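March, late, past 11

Tired. Typing this fast before I lose it.

Up at 6 for the tax stuff, which I'd sworn would be done by the weekend. Found the Matsuda invoice finally, inside the cookbook of all places. 457 dollars for the boiler, plus the 300 we already paid them in the fall. So the heating has had more out of us this winter than the car. Wrote it all on the back of an envelope, lost the envelope, found it again under the cat.

Ravindra called at lunch. He's taking the job in Tondana. Two years, maybe three. I said great, great, and meant it mostly. Then stood in the kitchen eating dry cereal out of the box. Twelve years of him living four streets away. Who do I call when the gutter comes down? Anyway. Going-away dinner at ours, I offered before I thought. Riku says he'll do the rice and the fish, and I'm on everything else, meaning dessert and worrying.

Need: lemons, candles, more chairs from somewhere. Ask downstairs about the folding ones.

Walked to the river after work. Cold but the light stayed till nearly seven, first time this year. Two kids throwing sticks for a dog that didnt care. Thought about Mom's garden and whether anyone has pruned the pear. Probably not. Call her tomorrow.
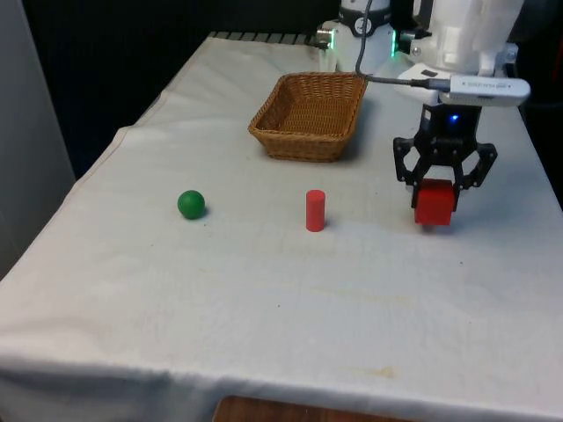 Also the savings. We said 2000 by summer and we're not close, and a plane ticket to see Ravindra is going to come out of it somehow. Riku thinks we go in the fall when its cheaper. I think we go when he's lonely, so about week three.

Read four pages of my book and couldn't tell you one thing in them. Left knee bad again on the stairs. Bed now, the dishes can wait till morning.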